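Home Archive About Older Newer

30/12/2021

I have been told for most of December that a tidy desk makes a tidy head, and I'd like it on record that mine is now tidy and my head is the same as it was. I still can't remember the word for the thing you put under a hot pan. I still woke up at four thinking about the gutter.

The trouble started with the Brudon catalog, which came to the old tenant and should have gone straight in the recycling. Rongrong got to it first. There is a whole section in it called Calm Surfaces, and she read it out to me over breakfast as if it were news. According to Brudon, every object that lives on a table ought to have a home, and the home ought to be a basket. They sell baskets. I pointed this out. She said that a dentist also sells fillings and I still believe in cavities. I had no answer to that and it annoyed me until lunch.

So this is the week of the basket. The rule, as she set it down, is that anything loose on the desk by evening goes in. Whatever is still in there after two weeks, untouched, leaves the apartment. I said two weeks was short. She said I had owned the same broken stapler since Plestdale, and we left Plestdale in June three years ago.

I'm not against baskets. My grandmother had one for clothespins and it was a good basket and it held clothespins. What I don't trust is the idea that moving a pile into a container is the same as dealing with the pile. I've done it with boxes, I've done it with a drawer, I did it with an entire closet in the old place and paid somebody to carry that closet's contents up the stairs to this one, apartment 303, no elevator that day. The things came through it fine. They are mostly still in the hall.

Anyway, I did the desk this morning. I took everything off, which meant the floor was covered for a while, and found 17 pens. Tested them on the back of the gas bill. More than I'd like to admit were dead, and I had been carefully putting the caps back on them for years. I found the Minhas warranty card for a fan we no longer have. I found a key. I don't know what the key is for, and Rongrong says that means it's for nothing, and I say that is exactly what a person says the day before finding a locked box.

Wiped the top down with plain water and a bit of dish soap. She wanted me to use the Uvo spray, which smells like a hotel lobby and leaves a shine I don't care for on wood. I've gone over one half with soap and one half with Uvo before now and asked her to say which was which, and she picked wrong, and then said the test was unfair. I'll grant that the desk does look better with nothing on it. The grain is nice. I'd forgotten it was that honey color, I had it down in my mind as brown. The little hole for the cables had a paper clip wedged in it and a good deal of fluff, and I got both out with a chopstick.

Then the basket went on, dark gray wire mesh, and I tried it square to the edge and it looked like an office, so I let it sit at a slant.

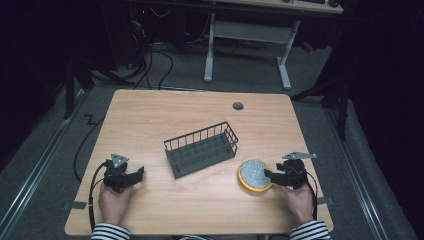

Tianyou wrote back within the hour that wire was a mistake, because small things fall through the bottom and you end up lining it with a piece of cardboard, and then it's a box, and you already had boxes. He has a solid one and claims to have emptied it every Sunday evening of his life, a claim I'll believe when I see it, having helped him look for his passport in that same basket. But he may be right about the bottom. A slotted base is fine for fruit. It's no good at all for paper clips, and paper clips are most of what I own.

I read his message out to Rongrong and she said to keep the small things in a jar, then. So now there will be a jar. I said I could see where this was heading - a jar, then a tray for the jar, then a shelf for the tray - and she said yes, that was called furniture.

What I did after that was sit at the desk for an hour to see whether the calm would arrive. I wrote two emails I'd been putting off. I would have written them anyway, they were due. I also got up three times to fetch things that used to be within reach: the scissors, the good pen, the tape. The tape had gone into the kitchen drawer during the clearing and I'd have sworn it was in the hall. If I'd left the mess alone I could have put my hand on it in the dark.

She came by in the evening and looked at the desk and didn't say anything, which I took as praise. I asked whether she wanted to start on her own side of the bedroom now that the method was proven. She said the method hadn't run its two weeks yet.

The broken stapler is in the bottom drawer, under the envelopes. It isn't loose on the desk, so I don't see that the rule applies. The key I've put on the hook by the door until I can think what it opens. Tomorrow I need to buy a jar, and call about the gutter.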